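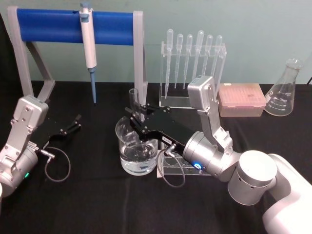
Forum > Home & Shop > Gadgets and Machines
Thread: can a machine do my chores yet or not
Page 1 of 1

groen_garage wrote:
ok so the wife asked for a dishwasher that empties itself and I laughed, then I thought wait why is that funny. It's December 2019. We have vacuums that bump around by themselves. Why is there still no thing that puts a glass in a cupboard.

Not looking for a lecture, looking for somebody who has been near one of these arms. Can they pick up a glass thing without breaking it. Can they do it 50 times. What do they cost. Small shop here too (bike repairs, Pruminham) so if it can sort bolts I'm also listening.

dindo_e wrote:
I work in a teaching lab, two arms on a bench, so I'll bite. Short version – yes on glass, no on your cupboard.

Our bench is black cloth, beaker of water, a rack for test tubes, transfer pipettes in another rack, micropipette hanging on its stand. Basically a very tidy dish rack. The chore is tube goes in the hole, tube comes out of the hole. Sounds dumb. It's the same job as your glasses exept every glass has its own parking spot.
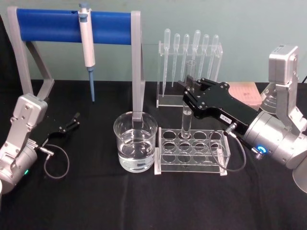
Getting the tube out is the easy half. Straight up, clear the plate, done. Putting it back is where I lose my afternoons. Clear glass, clear plastic rack, clear holes. Cameras hate it. My kids hate it too when I make them find a contact lens.

Last count we kept was in July, 60 tries at putting a tube back, 2 broken. That was with me hovering over the stop button the whole time.

hendix_fan wrote:
2 out of 60 is terrible lol. I break maybe one glass a year

dindo_e wrote:
You've also had decades of practice. But yeah. For a kitchen it's terrible. For a lab tube, fine, we buy them by the box.

Iraklis MV wrote:
Disagree with the whole premise. We ran a packing line at Jurkgate with arms and they did it all day, no hovering. Machines CAN do chores. You just have to give them a chore that doesn't move. Fixed jig, fixed part, fixed light. Bolts for groen_garage? Easy. Bowl feeder and a chute, you don't even want an arm.

groen_garage wrote:
my bolts come off of bikes covered in grease in a coffee can

Iraklis MV wrote:
then wash your bolts

femke_vdb wrote:
That's the thing though Iraklis, by the time he's washed them and lined them up he's done the chore. Same with the dishwasher. If I have to put every cup in its own marked hole I'd rather just put it in the cupboard.

My mother has trouble with her hands so I do actually care about this one. She doesn't need 846 cups an hour. She needs one cup, from wherever she left it.
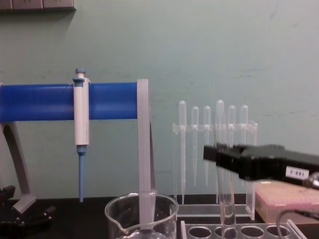 And slow is OK! People always go on about speed. If it took ten minutes to get a mug off the counter she would not mind one bit. What she'd mind is it knocking over the thing next to the mug.

dindo_e wrote:
Femke that's a fair point and it's the bit I'd worry about as well. Stuff next to stuff. Fingers have to come in over the rack, and there's a cable hanging off the gripper, and a beaker on the other side. I think about the cable more than I think about the tube. A person just tucks their sleeve in and never notices doing it.

Two arms does help some. One holds, one does the work. Or it would if I ever got them both going at the same time, right now one of mine mostly waits.

luukb wrote:
so half your workforce is standing around. sounds like a real shop to me

Ineke C. wrote:
Do you still need a person to set it all up each morning? We looked at one for the canteen and the sales guy got very vague right there.

dindo_e wrote:
Yep. Me. Fill the beaker, racks where they belong, check nothing got bumped. Takes longer than doing the job by hand, I won't lie about that. It pays off if you want the same boring thing over and over. Doesn't pay off for one sink of dishes.

Putting up one more from the bench for Ineke, so you can see how much stuff has to be in its place.
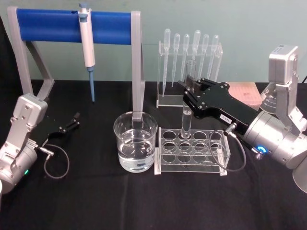 Right arm has the tube, left one open and empty. Water in the beaker, pipettes in the back.

Ineke C. wrote:
Thanks. That's a lot more laying out than the canteen would ever do. We have trays coming back with napkins stuffed in the cups.

Iraklis MV wrote:
Napkins in cups is a people problem. Put up a sign.

Ineke C. wrote:
We have a sign.

hendix_fan wrote:
still waiting on a price

dindo_e wrote:
Not my budget so I don't know what the arms were. The grippers alone made my boss go quiet. For bike bolts get a magnet tray and a teenager.

groen_garage wrote:
have the teenager. he's slower then the robot and also needs somebody hovering

ok so what I'm getting is: glass yes if it's parked right, cupboard no, greasy bolts no. Iraklis says wash them. I might try the bowl feeder thing, Iraklis can you post what size you used? Mine are mostly M5 and M6, some washers mixed in.

Iraklis MV wrote:
Washers mixed in is a different feeder. Sort those out first by hand.

femke_vdb wrote:
there it is again

Iraklis MV wrote:
A sieve, Femke. Shake it. One minute. I'll look up the bowl size tonight, the paperwork's at home.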